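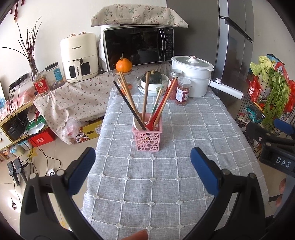 Suqin Yu wrote on Friday:

> Rongrong, the Serkenance quote says 1,899 per pair of handheld
> grippers, pads and charger included. Before we order I want to know
> how the pads behave on thin round stock. The Prerumik pads let
> chopsticks roll. Is the blue texture any better, and how often do
> they need replacing?

Suqin,

Partial answer. I ran 70 single-chopstick picks from a full utensil holder, same protocol as the Prerumik test. 13 slipped or rotated past the limit. Prerumik had 34 on the same count. Most of the failures were lacquered sticks gripped near the tip – mid-shaft grips held.

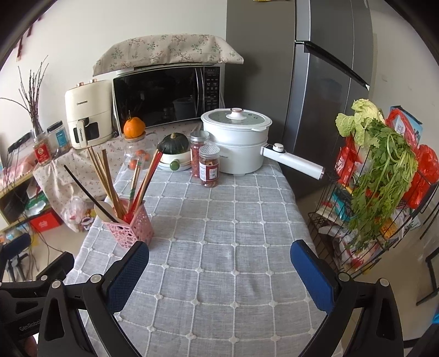 Fingers at wide opening, utensil holder mid-table.

Other notes:

- Wide opening is enough for the holder body, but the fingers crowd each other's sight line when both units work over the same basket. Plan the operator positions before recording.
- Patterned tablecloth gave no tracking trouble. Glossy appliance doors behind the table did, twice. Both takes recovered without a restart.
- Pad wear: no figure yet. Serkenance lists pads as a consumable and gives no cycle count. I have asked them for one.
- Export to the Nowakowski format works. Timestamps are offset between left and right units by a constant, so it can be corrected in the script.

I would hold the order until the pad answer comes in. Lavitz still has not sent their price.

Rongrong Xia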